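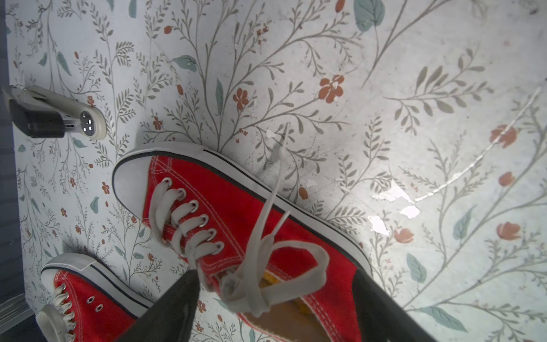 Red canvas sneaker, white laces.

Home Datasets Docs About
Search this site Go

# Olletti Lost Property Register

Descriptions of things left behind at the Bredby and Gedum swimming pools, typed up from the paper ledgers. Last revised October 2019.

## What's in it

- 560 entries, one per item
- 346 with a colour recorded
- 66 marked "claimed", mostly goggles

Spelling is as found. The Gedum desk favoured "grey thing" as a category and we have honoured that.
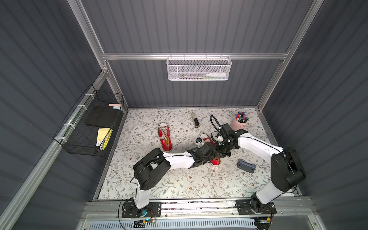

## Known problems

January is overrepresented – school holidays, forty-degree days, thongs abandoned by the pair. Bredby changed ledgers partway through and lost the column for size. Roughly 4 pages got wet, and the entries on them are guesses with a `?` in the `notes` field.

## Loading

The file is `olletti.csv`, UTF-8, comma separated. The Hubmann script in `tools/` merges duplicate towels. It is too keen, so check its work.

## Licence

Use it for whatever you like. Please don't write in to claim the towels.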